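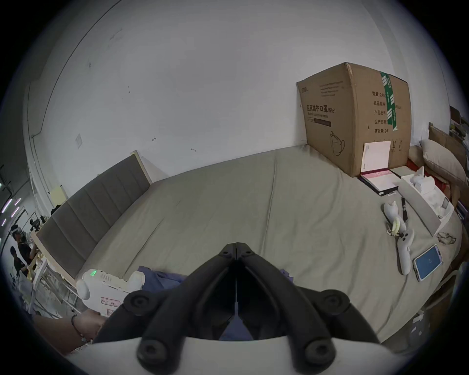

Bed by the wall, grey-olive sheet on, creases still in it

Ticket 27 – Fitted sheet won't lie flat on the Hoditz bed
Opened by: Khadija Filali
Picked up by: Duarte Barreto
Status: open, going well

Khadija: I love this bed, I really do, and the headboard with its long stitched panels is the nicest thing in the flat! But the sheet beats me every time. I get a long crease running from the wall side right down the bed, another one slanting across on the headboard side, and soft folds over the rest. It's a Lutell sheet, washed 3 times so far. I've tried pulling harder. Pulling harder moves the crease somewhere else.

Duarte: Great one, thank you for the detail! A long crease like that often starts with a twisted corner. Could you tell me which corner you put on first, and how deep the mattress is?

Khadija: Headboard end first, both corners, then the foot. The mattress is 27 cm deep. The sheet packet says "deep" and nothing else (very helpful, Lutell).

Duarte: Right, let's start again from bare. Take everything off, find the sewn seam at each corner of the sheet and line it up with the corner of the mattress before you tuck anything. Then work diagonally – one headboard corner, then the foot corner opposite.

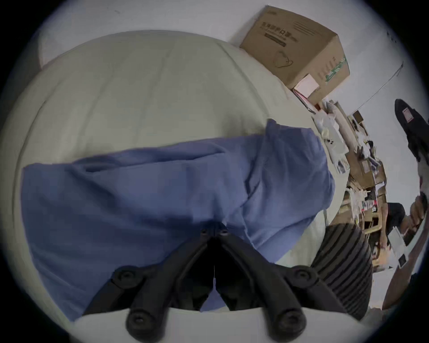

Pale mattress, blue cloth lying on it

Step 2: corners

Khadija: Done, and what a difference! Two of my seams had been sitting well round the side. The slanting crease has gone completely. The long one is fainter but it's there.

Duarte: Brilliant, that's most of the battle. For the last one, smooth from the middle outwards with flat hands, then lift each side a little and tuck the slack under. A light spray of water helps with fold lines from the cupboard.

Khadija: Trying it tonight. Please leave this open, I want to report back!

Related tickets
Wundex duvet cover buttons coming undone
Mattress slides away from the wall
Which way up does the Matoušek topper go?
Pillowcases shrunk after first wash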